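Plorkora Robotics Club
Home | Posts | About the club | Contact

Folding week, and what we changed

Posted 13 October 2023 by Daiane Meireles
Filed under: Club notes, Manipulation

The club has been on laundry for two weeks now. Before that we did stacking, which most of the new members liked better, and before that we did nothing much because the room was being painted.

I was against laundry at first. Cloth is hard to score. With blocks you can say whether the tower is standing. With a shirt, two people look at the same fold and give it different marks. Genivaldo Evangelista, who runs the Clonstead club and has been to more of these contests than I have, told me to stop worrying about the marks and write down what a finished fold is before anyone touches a shirt. So we did that. Our rule now is that the sleeves are inside, the hem is square to the collar, and the whole thing fits on a sheet of printer paper. If it doesn't fit, it goes down as a fail and we keep the recording anyway.

We work with the hand-held grippers for this part. Members hold one in each hand and do the task themselves, and the recordings go into the training set. We can have several people learning in one afternoon this way, where the arm only takes one person at a time and needs someone standing by the stop button.

Some things I want to remember for next term:

Start from a messy shirt. For the first few sessions everybody laid the shirt out flat before they began, and we ended up with a lot of recordings that all started from the same position. The model we trained on those did fine with a flat shirt and had no idea what to do with a heap. Now whoever is not recording picks the shirt up and drops it, and the person with the grippers has to take it from there.

Go slower than feels natural. New people work at the speed they would fold at home. The jaws close a little after you squeeze, so the cloth slides out and you get a recording of somebody pinching air.

Pull before you fold. If you take both sides and stretch the shirt a bit, most of the bunching in the middle comes out and the fold goes where you want it. If you skip this, the collar stays bunched up and you fold over a lump.

Don't talk with your hands. Two members did this all through the first session. Every time they explained something the grippers went up in the air, and I had to trim all of it later. It took me most of a Sunday.

Check the lights before you start. I threw out a whole set because one gripper had dropped its connection and I was looking at the laptop.

The cover sheet was Genivaldo's suggestion too. We used to work on the bare surface and the shirts slid around on it. The sheet holds them better, but it also wrinkles, and when you pull hard on a shirt the sheet comes along with it. I tried taping it at the corners. The tape held for one session. I have bought clamps and will try those next.

On numbers, our target for the term is 4000 recordings across all the garments. We had 1099 usable ones when I checked last night, after taking out the bad starts and the ones with the dead gripper. I thought we would be further along. The shirts are going well and the pants are slow, and I have put off towels because they are easy and I want something easy left for when people are tired near the end of term.

The contest at Nirnstead is in December. There are 4 garments in the folding event and each team gets 2 tries at each one. They have not told us which garments, only that none of them will have buttons that need closing. We will be running on our own arm, so we also have to work out how to get it there. My brother has a van but the back seats don't come out. If any parent reading this has something bigger, please write to me through the contact page.

Next session we go back to pants. I would like everybody to have a turn before we retrain, including the people who have mostly been dropping shirts and writing in the log. Bring an old shirt or a pair of pants if you have one you don't mind losing. Dark colors are useful, as most of what we have is light or blue. No wool, please.

I will post the results of the retraining when I have them. It takes a night to run and the lab computer has been restarting itself for updates, so it could be a few tries.

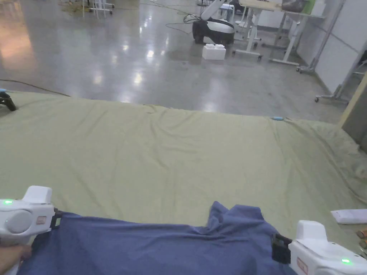

Stretching out the blue one, a gripper on each side.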